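Minutes of the staff meeting on the sorting arms, Prusutach workshop

Present: the bench team (both shifts), the packing team, the shift leads, two people from the office. The planning lead joined by phone from Jandudel and left before item 4.

The meeting opened at 2:10 p.m. The minutes of the January meeting were accepted with one correction: the packing team asked for a second cart, and it was written down as a second card.

1. Numbers from the trial

The office reported that the arm at the trial bench handled 1322 pieces in the trial period. Of these, 59 had to be picked again by hand. The bench team said that the number of hand picks is higher in their own notebook, as they also write down pieces which they straighten before the arm takes them. It was agreed that both kinds will be counted from now on, in separate columns.

2. Changes to the work

The bench team explained how the day looks now. Before the trial a person sorted and packed at the same bench. Now one person prepares the pieces, watches the arm, and clears the table when it stops. Some find this less tiring for the hands. Others said that watching is harder than sorting, and that the afternoon feels very long.

The shift leads proposed to change places every 90 minutes. The bench team prefers 60 minutes. It was decided to try 60 minutes for one month and to ask everybody again after it.

A question was raised about pay grades. The office confirmed that nobody will be moved to a lower grade because of the arm. The bench team requested this in writing. The office will bring the letter to the next meeting.

3. Training

Everybody on the bench team will learn how to stop and restart the arm. Until now only three persons can do it, and when they are on break the bench waits. The training uses the simulation from Laltlow - people can try a new table layout there before it is used on the floor. The packing team asked to be included. Agreed.

4. Simulated layout with two arms

The office showed the layout on the screen, with one arm at the table and one on its own pedestal.

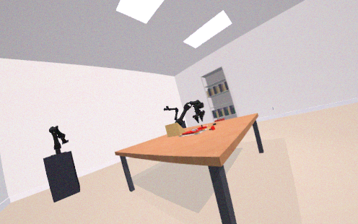

Prusutach, February

The bench team noted that the box is close to the left edge of the table, and asked to move it inward before the next run. They also asked where a person should stand when both arms are working. The office had no answer yet and will mark the standing place on the drawing.

5. Other matters

The floor mats at the trial bench are worn. New ones will be ordered.

The meeting closed at 3:25 p.m.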